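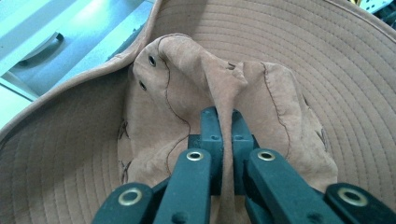 AVSTEAD, June – The Karinura Lakeside Path, a new walking route of eight kilometers between the town of Avstead and the village of Tutadow, opens to the public this Friday at 9 a.m. The path follows the south shore of Lake Karinura and is free to use for all walkers. A large part of it lies in full sun from late morning until evening, and for this reason the Avstead Tourist Office asks guests to think about their clothing before they leave home. A bucket hat like the beige one shown, with a wide brim and many rows of stitching running around it, is well suited for such a day, and it is easy to put in a bag when the path enters the forest. Drinking water and closed shoes are also recommended.

Until now, people who wanted to go on foot from Avstead to Tutadow had to use the side of the main road. In summer this road is busy with cars and with trucks from the orchards, and many families did not feel safe there. The wish for a separate path is old. It was mentioned in the guest book of the Tourist Office so often that the office started to keep these comments in a separate folder. The town of Avstead and the municipality of Tutadow have now built the route together, and they share the responsibility for its maintenance.

The route

The path starts behind the boat station in Avstead. The first section is flat and covered with fine gravel, and it can be used with a baby carriage. It passes the old bathing place and the reed fields, where a wooden walkway of 400 meters was built so that the ground under it stays undisturbed. Walkers are kindly asked to stay on the walkway during the whole year, because several kinds of water birds make their nests close to it. Dogs must be kept on a leash in this section.

After the reed fields the path goes up slowly to the Karinura viewpoint. From there one sees the whole lake and, in clear weather, the church tower of Tutadow. There are two benches and a board with a map. The climb is not difficult, but it has no shade, and older guests may prefer to do it in the morning.

The second half of the route goes first through a pine forest and then between the cherry and apricot trees of Mészáros Orchards. The company has given permission for the path to cross its land, and we would like to thank it sincerely for this. The fruit on the trees belongs to the orchard and is not for picking. Fresh fruit, juice and jam can be bought at the farm stand next to the path, which is open every day in summer from 8 a.m. until the fruit is sold.

The path ends at the market square in Tutadow, near the bus stop and the fountain. Most adults will need two to two and a half hours for the full distance, without long stops. 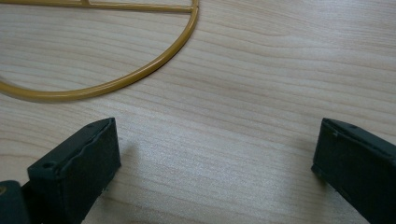 For those who wish to walk only in one direction, the lake bus connects both places. It departs from the market square in Tutadow every 40 minutes during the summer season, and the last bus back to Avstead leaves at 7:20 p.m. Tickets are sold by the driver. Bicycles cannot be taken on the bus, and we ask also that cyclists use the existing bicycle route on the north shore. The new path is too narrow in some places for walkers and cyclists together.

Signs and safety

The route is marked with blue and white signs in both directions. On every sign there is the name of the next stop and the remaining walking time. At three points there is also a shorter way back to the main road, in case of bad weather or if a child becomes tired. These exits are marked in yellow on the map.

The lake region is known for sudden thunderstorms in the afternoon. When a storm warning is given, an orange light is switched on at the boat station in Avstead and at the small harbor in Tutadow. Walkers who see the light flashing should leave the shore and the viewpoint and go to the nearest exit. Swimming is allowed only at the old bathing place.

Drinking water is available at the boat station, at the farm stand and at the fountain in Tutadow. There is no water on the section between the reed fields and the farm stand. On a warm day each person should carry at least one liter. Public toilets are located at the start and at the end of the path.

A path made from local material

The gravel for the path comes from the quarry at Tutadow, and the wood for the walkway and the benches is larch from the forests of the region. The cost of the work was shared equally between the two municipalities, with a contribution from the regional fund for rural tourism. During the building time, some 800 young trees and bushes were planted along the open sections. They are still small and will give shade only after several years, but they already help to hold the soil on the slope under the viewpoint.

"We are very happy that this connection exists now," the Avstead Tourist Office states. "Many of our guests come without a car and they asked us every summer how they can reach Tutadow on foot. For a long time we had no good answer. We hope that also the people who live here will use the path, for example on the way to the market or to visit family on the other side of the lake."

The municipality of Tutadow expects that the path will bring more visitors to the village on weekdays. Two guesthouses at the market square have extended their opening hours, and the bakery will sell sandwiches for walkers from early in the morning. The weekly market stays on Saturday.

Opening day program

The opening starts at 9 a.m. at the boat station with a short welcome and music by the Avstead school band. After that, everybody is invited to walk the route together. There will be two groups, one with a normal speed and one with a slower speed for families with small children. Registration is not necessary.

At the Karinura viewpoint the local nature club will explain the birds of the lake and will bring a telescope. At the farm stand, Mészáros Orchards offers one glass of apricot juice for each walker. The first group should arrive in Tutadow at noon, where a simple lunch with soup and bread will be served on the square. Guests are asked to bring their own cup or bowl if possible. In the afternoon there is a guided tour of the church and a drawing table for children in the village library.

In case of heavy rain, the common walk will be canceled and the program on the market square will take place in the sports hall of Tutadow. The decision will be published at 7 a.m. on the same day on the websites of both municipalities and at the door of the boat station. Parking in Avstead is very limited, so visitors from outside are asked to come by train. The station is ten minutes on foot from the boat station, and the way is marked.

Information for guests

The Karinura Lakeside Path is open during the whole year. In winter there is no snow service, and the wooden walkway can be closed when there is ice. A folded map of the route is available without charge at the Avstead Tourist Office, in the library of Tutadow and on the lake bus. Groups with more than twenty persons are asked to inform the Tourist Office before their visit. Guided walks in English can be booked at the same place until the end of September.

Lost objects which are found on the path can be given to the bus driver or to the Tourist Office, where they are kept for three months.

Contact for press and public

Avstead Tourist Office, at the boat station, Avstead
Open Monday to Saturday, 9 a.m. to 5 p.m.
Photos and the map in print quality are available on request.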